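Desk Tools Gallery: Sharpeners

Office supplies
Updated Nov 11, 2025

The Sturkstead study room keeps its shared supplies in a cabinet by the door. Over the summer we went through the shelves and listed the items people ask for most. The gallery is sorted by type, and this page covers sharpeners. Staplers and hole punches have their own pages.

Most of the sharpeners came to us from the old Dredo office when it closed in June. They were packed in the same boxes as the rulers and binder clips, and a few still have their labels. Please leave the labels on. We use them to match each item to the list at the front desk.

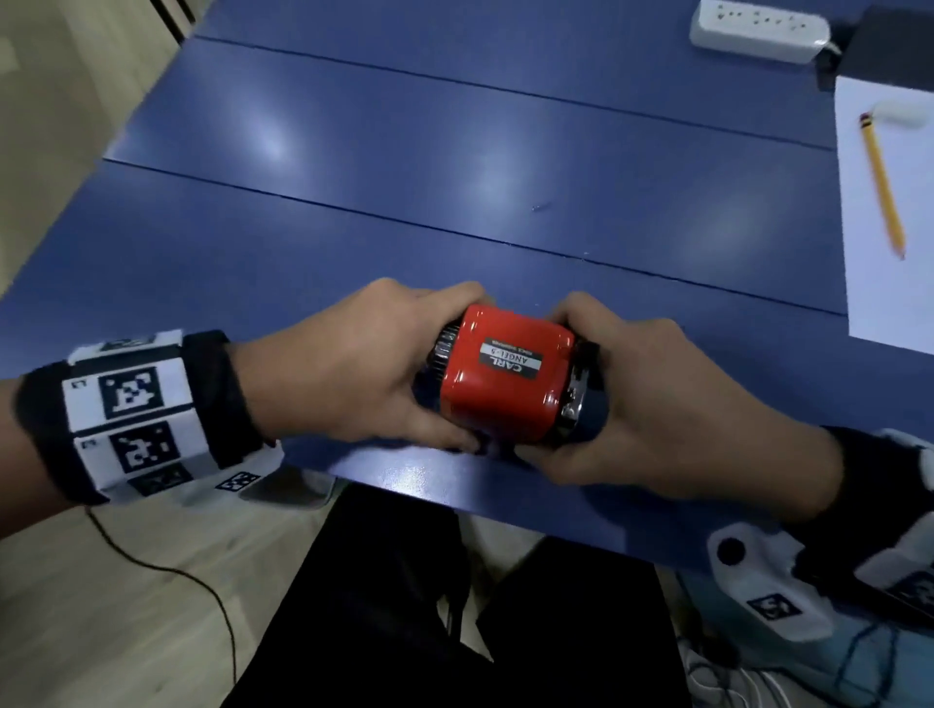

Red sharpener with rounded corners, held over the blue table. The label reads CARL ANGEL-5 and is upside down in this view. The ribbed metal rim is at the left end.

Sharpeners may be borrowed for up to 7 days. Sign the sheet on the inside of the cabinet door and write down the name on the label. If the label is missing, describe the color and the shape.

Empty the shavings before you bring a sharpener back. The bin under the sink is fine for this. Do not use crayons or oil pastels in any of them, as the wax is hard to get out of the cutter.

Pencils are sold at the desk in boxes of 56. We also have loose ones from Costache, both plain and colored, and a small supply of erasers.

More pages in this gallery: Staplers, Hole Punches, Tape Dispensers, Rulers and Squares. Pictures from the Girkuria branch will be added when their cabinet has been sorted.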